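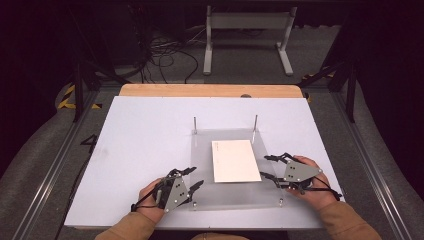

Paper has taken up far more of this quarter than any of us planned for, and I want to begin there, because I know the board of the Lodow fund was hoping to read about laundry first. When we wrote the proposal, mail handling was a small line near the bottom of the chore list, something Zlata Lysenko added after watching her aunt struggle with a week's worth of letters. It has grown into the task that teaches us the most. An envelope lying flat on clear acrylic, with a gripper strapped to each of the operator's hands, looks like the easiest job in the world until you try to get a fingertip under the edge of it. A person does this with a fingernail and never thinks about it. Our jointed fingers have no fingernail, and so we have spent a good many happy and unhappy hours on the question of how to lift something that is hardly thicker than the surface it rests on.

Progress to March 2022

We now have 23 household and shop-floor chores on the working list, up from 20 at the time of the last report. The additions came out of our visits to the Hanthorpe store, where Eifion Rowlands and his staff were kind enough to let us stand in the stockroom and get in everybody's way. They are putting shelf labels into their holders, breaking down small cartons, and sorting returned hangers by size. I am grateful to Eifion for his patience, and for the tea.

Of the full list, 12 chores have been demonstrated by hand often enough that Teófilo Apaza is content to begin training on them. The rest are at various stages, and some are frankly only a title and a page of notes. Teófilo has also rewritten the instructions for operators, which used to run on nearly as long as my reports do, and new people are getting comfortable with the hand-held grippers in a single morning now.

What the machines can do so far

You asked me last time for a plain answer on whether a machine could do any of this in a real home yet. My plain answer is that two chores are close – putting folded towels on a shelf, and moving canned goods from a box to a cupboard. Both work well on our own tables. Neither has been tried in a kitchen with somebody's breakfast still out, and I would not want to promise you anything until it has.

Mail is a good deal further off. The policy will find an envelope and go to the correct edge, and then it tends to push the thing along the surface. Pejman Ghorbani believes we should be teaching it to slide the envelope out over the side of the platform and pinch it there, as many of us do with a coin on a counter. Afshin Hassanpour would like to change the fingertips first. They have been arguing about it very cheerfully for weeks, and I have decided to let them both try.

Spending and delays

We are within budget on staff and a little over on parts, mostly replacement linkages ordered through Jalali. The second order was late, and it cost us several days of recording. I have moved money across from travel to cover the difference, as we discussed on the phone.

Plans through May

Pejman's sliding method and Afshin's new fingertips will be tested side by side on the same set of envelopes. We also hope to take the towel chore to the Nerkness apartment, once the building manager has signed the access form. You would be very welcome to come and watch, and Zlata will write to your office with possible mornings as soon as we have the keys.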